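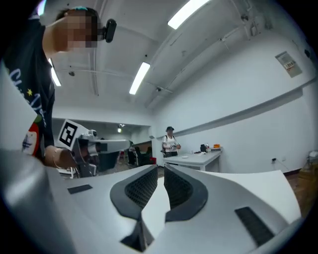 Lodadard, April 2019

Hand-held gripper build, second version
Forum: Workshop Builds > Robots and Automation

jtexier
Posted Saturday, 10:12 AM
Second version of the hand grippers is together and in use at the shared shop. Same body as before in white and light gray. The finger pads are new. They are dark gray with a honeycomb mesh on the inner face, and the black grip strip is set at an angle now. The marker stays on top.
We have 1,742 recordings so far and want 3,000 before we try any of it on the Collet arm. I'd like comments on the pads and the marker before I print another set.
Josiane Texier

benchdog_44
Posted Saturday, 10:40 AM
What are the pads printed in? I did a mesh like that in March and it picked up lint so badly I had to wash it every night.

jtexier
Posted Saturday, 10:51 AM
Flexible filament from Steludine, 30 percent infill behind the mesh. Lint is a problem with cloth. With bottles and small boxes I don't notice it.

orrin_p
Posted Saturday, 11:25 AM
I would get rid of the mesh. Flat pad, thin rubber sheet glued on, replace the rubber when it wears. You can cut a new sheet in a minute and you don't have to reprint anything. A fine mesh like that is going to tear at the edges first.

kettleblack
Posted Saturday, 11:38 AM
Disagree with orrin_p. I used glued rubber on mine and it peeled at the tip every time I picked up anything narrow. Mesh printed as part of the pad can't peel.

orrin_p
Posted Saturday, 11:52 AM
Then the glue was wrong or the pad wasn't cleaned first. Mine has held for a year.

kettleblack
Posted Saturday, 12:03 PM
It was contact cement on a sanded pad. I did it twice.

mwhitlow
Posted Saturday, 12:30 PM
Different question. How is your tracking with that lighting? You have long fluorescent fixtures overhead and the marker faces up. In our garage I lost the marker whenever I tipped it toward a tube. I ended up printing mine on matte paper and that cured most of it.

jtexier
Posted Saturday, 1:15 PM
The first markers were glossy label stock and did the same thing. These are matte. I still lose it sometimes if the wrist rolls a long way over. I go through the recordings in Aten and throw those out.

mwhitlow
Posted Saturday, 1:22 PM
How long is the dropout when it happens? If it's short you could fill the gap and keep the recording.

orrin_p
Posted Saturday, 1:34 PM
I wouldn't fill gaps. If the wrist rolled and you guess at where it was, you are training on the guess. Throw them out.

mwhitlow
Posted Saturday, 1:41 PM
For 3 frames it makes no difference.

jtexier
Posted Saturday, 2:20 PM
Most are longer than that. I'll leave the short ones in and mark them so they can be pulled later.
On the pads, I'm going to print one set flat and try it with rubber next to the mesh. orrin_p, what glue did you use?

orrin_p
Posted Saturday, 2:48 PM
Cyanoacrylate gel, the kind for shoe soles. Wipe the pad with alcohol, clamp it overnight. Round off the corners of the rubber before you glue it.

benchdog_44
Posted Saturday, 3:05 PM
Can you post the pad file when you get a chance? The mesh one. I want to try it with a coarser pattern.

jtexier
Posted Saturday, 3:17 PM
Yes, tonight. Check the hole spacing against your own fingers first, mine were changed to fit this body.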